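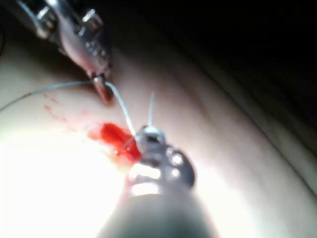 Dornolano Suture
Needle and thread tracking for two-arm surgical robot research

Overview
Dornolano Suture is a perception and motion planning package for labs working on automated and shared-control suturing. It takes video and joint data from a two-arm setup, estimates where the needle and thread are, and sends pose targets to your existing arm controller. It runs on a Linux workstation beside the robot and does not replace the controller or its safety functions.

The package is developed by Lamptey and is sold for bench, phantom and ex vivo research only. It is not a medical device and is not cleared for use on patients.

What's included
Tracker. Estimates needle pose from the visible part of the needle. When part of the arc is behind the jaws or inside the tissue, the tracker fills in the rest from the needle model you choose at setup and reports a confidence value with each pose.

Thread module. Fits a curve to the thread and marks the points where it meets a tool or the surface. Slack between the two instruments is reported as a length. The planner uses it to decide how far to pull before the next bite.

Planner. Computes entry, drive and exit motions for curved needles, plus handoffs from one arm to the other. Joint limits and tool-to-tool clearance are checked before a motion is released. An operator can step through a plan, edit it or take over at any point.

Replay. Plays back logged video, joint data and planner output on one timeline. Any logged run can be sent through a newer version of the tracker for comparison.

Handling of glare and blur
Wet surfaces and polished steel both produce washed-out areas, and a near tool is often out of focus when the far one is sharp. Saturated pixels are masked before the thread fit, and the gap is bridged only if the thread is found on both sides of it. If it isn't, the thread is reported as lost and the planner holds. The hold can be released from the operator console but can't be turned off.

Red areas on the surface are labeled separately from tissue. They are left out of the depth estimate by default. Users who work only with dry phantoms can switch this labeling off to save processing time.

Calibration
Hand-eye calibration uses the printed target supplied with the license and needs 41 target poses. The routine moves the arm through them and rejects any with poor corner detection. Repeat it whenever a camera is moved or refitted. An instrument change needs only the short tool check, found under Setup – Tools.

Requirements
Two arms with joint feedback and a Cartesian control interface
At least one calibrated camera; stereo is recommended for the planner
Linux workstation with a dedicated graphics card
4 free USB ports or a supported capture card
Curved needles from the supplied model list, or your own model file

Release notes, version 3
Released Sep 26, 2025.
– Thread module now keeps separate segments when the thread passes behind a tool.
– Handoff planning no longer requires the receiving arm to start open.
– Replay opens logs from version 2. Planner settings from version 2 have to be re-entered.
– Fixed: needle direction could flip when the needle was nearly upright to the jaws.
– Fixed: confidence values were missing from exported tables.
– Known issue: dyed threads on dark phantoms need a manual color setting. Beryl Mottram maintains a list of tested values on the support page.

Licensing
A license covers one workstation and all users at that workstation. The tracker and thread module can be licensed without the planner. Replay is included with every license and may be installed on any number of office computers for reviewing logs. Teaching licenses run from May to May and cover phantom work only.

Support and orders
Orders in North America are handled by Pratbridge. For integration questions, including controllers not yet on the supported list, contact Rizwan Pathirana at Lamptey with your controller model and a sample joint log. Installation training is booked through Kirsty Treloar and takes two days on site – please have both arms mounted and powered before the first morning.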